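# Teleop demos in simulation: lid first or pod first?

**sdalsgaard** wrote:

Hello all. I am recording demonstrations for a two-armed robot in simulation, and I would like your opinion before I record the whole set. English is my third language, so please ask if something is unclear.

The task is coffee. One arm deals with the lid of the machine, the other arm picks up the pod and puts it in the red holder, then the lid must be closed. I control both hands by remote control with two handheld controllers. Our target is 300 good demos. At the moment I have 13 that I would show to another person.

My question is about the order. I open the lid with one gripper and keep this gripper there, and only after that I bring the second hand to the pod. My colleague at Ultar says this is wasteful, and that I should move both arms at the same time, as a person does in the kitchen.
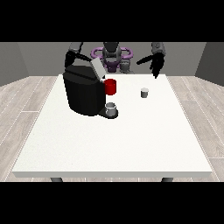

*Lid up, other hand still open above the table, pod not taken yet.*

At this point of the episode I usually stop for a moment, because I must look at the fingers and decide the angle for the pod. I am afraid that the robot will learn the stop too. Do you cut such pauses out, or do you leave them?

Sille Dalsgaard

---

**weler_bench** wrote:

Welcome. I would keep your order. With two arms moving together the operator looks at one hand and forgets the other, and then the forgotten hand drifts. You can see it in the recordings afterwards, the path is full of small shakes.

About the pauses: cut them. We trained once on 698 episodes from three operators, and one of them liked to wait before every grasp. The policy waited also. Sometimes it waited until the time limit.

---

**nogueira** wrote:

I do not agree about the cutting. If you remove the frames where nothing moves, you also remove the moment when the hand settles, and the next action comes as a jump. I tried it on a drawer task and the gripper began to close too early, when it was still beside the handle.

My advice is to practise until the pause becomes short by itself. Record 15 episodes, delete all of them, and begin the real set after lunch. It is painful but the quality is different.

For the order I am with your colleague, at least a little. Start moving the second hand while the lid is going up. You do not have to grasp anything, only travel.

---

**weler_bench** wrote:

@nogueira A drawer is one arm. Here there is a lid to look after, and if the first gripper slips while she is busy with the pod, she has to throw away the episode. Also I did not say to remove every still frame. I shorten the long ones and leave a few at the end, so the hand can settle.

---

**nogueira** wrote:

That is fair, but then please write it so in the first post. "Cut them" sounds like cut them.

---

**grisby** wrote:

Small question for Sille. Is the pod always on the same place, or do you randomise it? The distance between the pod and the red holder matters a lot for which order is comfortable. When the pod is close to the machine, my two hands come into each other's way, and I must finish the lid completely before anything else. When it is far to the side there is space enough to do as nogueira says.

I would also look at the shape of the fingers before you come down. Long fingers that are spread wide are not friendly to a short cylinder. I close them halfway while I am still high, and then go down straight. If I close them low, I push the pod over, and a lying pod is the end of the episode for me.

---

**sdalsgaard** wrote:

Thank you, this is very useful.

@grisby The pod is randomised inside a small area on the right part of the table. The machine does not move yet. I have pushed over many pods, so I will try to close halfway up high. Until now I did it at the bottom.

@weler_bench May I ask how long is "long" for you? And do you shorten both arms together? In my data the lid arm is still for most of the episode, so I can not use it to find the pauses.

---

**weler_bench** wrote:

Both together, always, or the arms lose their timing. I count it as a pause only if neither arm moves and neither gripper changes. If it is longer than one second I shorten it to half a second. The lid arm being still is fine, it is part of the task.

---

**nogueira** wrote:

One more thing. Do not let go of the lid in some demos and hold it in others. I did not see it mentioned and it is the most common mix I find in two-handed sets. Either choice can work, but choose one, write it down, and give the paper to everybody who records.

---

**sdalsgaard** wrote:

Update, November 11, 2022. I have recorded a new small set with the half-closed hand, and I push over the pod much less. The pauses are shorter but they are still there, so I use the one second rule from weler_bench. I hold the lid in all episodes until the pod is in.

With both arms travelling together I am not yet comfortable. I lost the lid twice. My colleague can do it well, so perhaps it is a question of practice, and he has promised to record his own set with the same pod positions. When both are trained I will post the success rates in this thread.

---

**grisby** wrote:

Please do, and keep his demos in a separate folder. I mixed mine once and could not separate them again.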